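Robot Rules: How Do We Keep Robots Safe?

Robots can be strong, quick and very good at doing the same job again and again. But even the cleverest robot needs rules!
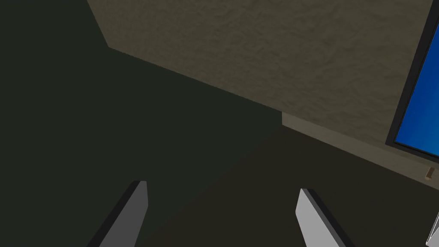 You have rules at school, like walking in the corridor and putting your hand up. Robots have rules too, and people write them down so that everyone who builds or works with a robot knows what to do.

Who comes up with them?

Engineers, factory workers and safety experts from lots of countries sit down together and agree on a set of rules called a standard. It can take years, and there is plenty of arguing along the way (the polite kind, mostly).

What do the rules say?

One big rule is that a robot must have a way to be stopped fast. Many have a large red button, and when somebody hits it the robot stops moving. Brilliant!

Another rule is about squeezing. A robot's gripper works a bit like your finger and thumb, and it could give you a nasty pinch. If people are going to work close by, the makers have to measure how hard it can press.

Practice makes safer

New moves are often tried out in a computer world first. If the robot bumps into a wall in there, no one gets hurt and nothing needs mending!

Leszek Stępień tests robots at a workshop called Astevholm. He runs each new move 300 times on the computer before a real robot is allowed to try it. "I love finding mistakes," he says. "Every one I find is one I can fix."

Your turn!

Pretend you have a robot that tidies your bedroom. Write five rules for it. What should it do if the cat walks in?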